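8 December 2022
Bin picking notebook, Grasetti bars, red and green

Good day today. A really good day! Writing it up while it's fresh, and before I start fiddling with the thresholds again and lose track of what was running.

Where we were: the August version of the picker chose its next bar by height alone. Find the highest point in the bin, fit a bar to it, go and get it. Fine for a full bin, because with a heap there is nearly always something sitting proud of the rest. It fell apart at the end. With a handful of bars left on the floor the heights are all within the noise of the depth map, so "highest" means whichever bar happened to catch a speckle, and the arm would go for a bar with its end tucked under another one, or one jammed along the foot of a wall where the fingers can't get down on both sides. Over the August trials 57 picks failed, and when I went back through the logs most of them were in the last few bars of a bin. We'd been calling it "the tail" and hoping it would go away.

The new method (Nanami's idea originally, my code, so blame me for the bugs) drops the height rule once the bin is sparse. Every bar found gets a clearance score instead. We take the fitted bar, lay the footprint of both fingers over it at a series of positions along its length, and ask how much free floor there is under each finger. Walls count as not free. Other bars count as not free. The score for a bar is its best position, less a penalty for being far from the middle of the bar, because an off-centre grip lets the long end droop and then it clips the rim on the way out. Pick the bar with the best score, look again, repeat.

That's the whole thing. It's almost embarrassingly simple next to the physics simulation we spent the summer on, and it runs in 30 milliseconds on the old Skokport machine.

The part I'm most pleased with is what happens when two bars touch. The old code often merged them into one long odd shape and fitted a bar to the middle of it, so the gripper came down on the join. Two changes helped. First, we split on colour before fitting anything, which sorts out a red against a green straight away. Second, for two of the same colour we fit straight edges rather than a blob, and a diagonal bar against a level one gives two clear edge directions. Two reds with parallel sides pressed flat together are still a problem, and I'll come back to that.
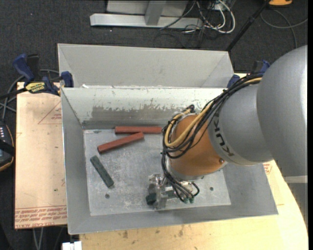
The order it chooses is worth watching, too. It leaves awkward pairs until last, quite sensibly, and by then it has often got more room to work in because the neighbours have gone. I had half expected to need a planning step for this, looking two or three picks ahead, and had started sketching one. Not needed so far. Greedy does the job and I'm going to leave the sketch in the drawer.

Numbers for today, new method, lights on, blinds down:

Picks attempted: 464
Failed: 6
Stopped by hand: none

I ran the count twice because I didn't believe it. To be fair to the old code, this isn't a proper comparison yet. The August trials had a different mix of bars and a different starting heap, and I wasn't recording the starting layout then, so I can't rerun them. What I can do is put the old rule back in and run it on today's layouts. The layouts are saved this time. That's tomorrow's job.

The failures, while I remember them:

Four were green bars, and in each one the fit had the angle wrong by enough that one finger landed on top of the bar. The force limit stopped the move as it should and the arm backed off. The dark green is the weak spot in the colour step. In shade it comes out so close to the floor scuffs that the mask loses bits along the edge, and then the line fit swings round to suit whatever is left. A tighter threshold loses more of the bar; a looser one starts collecting scratches. I tried both for an hour and got nowhere. Better to use the depth for the green ones, I think, and only use the colour to say which they are.

One was two reds side by side, parallel, the case I mentioned. It saw one fat bar, decided it was too wide for the gripper and skipped it, then skipped it again, then gave up. Counted as a failure although nothing was gripped. The nudge move would fix this: fingers closed, come down beside the pair, push one end a little way, look again. Nanami has a nudge written for the Yokoyama cell and says it only needs its heights changing.

The last one I can't explain. Score was high, fit looks right on the overlay, the fingers closed and the bar wasn't there. I've kept the depth map and the joint log in the folder marked "odd". If anyone fancies a puzzle, please do have a look.

Bits and pieces to note for whoever runs it next:

The floor holes. There are round holes in the floor of the bin and the depth map reads them as a drop, which the clearance check was treating as "not floor, therefore not free". So a bar lying near a hole was being marked down for no reason. I've added a fill step for anything small and round. If you change bins, check the fill size.

Hose slack. At the steepest wrist angles the dress pack pulls round further than I like. I've limited the last joint and the planner now flips the grip by half a turn when it has the choice (a bar is the same either way round, so why not). No picks lost to this today that I could find. Please don't take the limit out without telling me.

Bin position. If the bin shifts at all, the wall mask is wrong and the clearance score quietly goes wrong with it. Check the clamps before a run, and redo the corner touch-off if you've had them undone. I lost most of the morning to this and the runs from before the redo aren't in the count above.

Look pose. I move the arm fully clear before each depth capture. It's slow. I'd love to drop it and mask the arm out instead, but one change at a time.

Still to do:

Old rule on the saved layouts, same starting poses.
Depth-only fit for green bars.
Port the nudge, try it on parallel reds first.
Weight on the off-centre penalty. I set it by eye and it could easily be half or double. A sweep overnight on saved depth maps would tell us, no robot needed.
Ask Urnero whether their short bars are coming. The footprint check ought to work on them unchanged, and I'd very much like to find out.

Nanami Murakami came by towards the end and we just stood and watched it empty bin after bin. She pointed out that it now spends longer looking than moving, so the capture is the next thing to speed up. She's right, and it's such a nice problem to have after the autumn we've had! Code is on the branch "clearance", settings saved next to today's logs. Don't use the settings in the top folder, they're from before the hole fill.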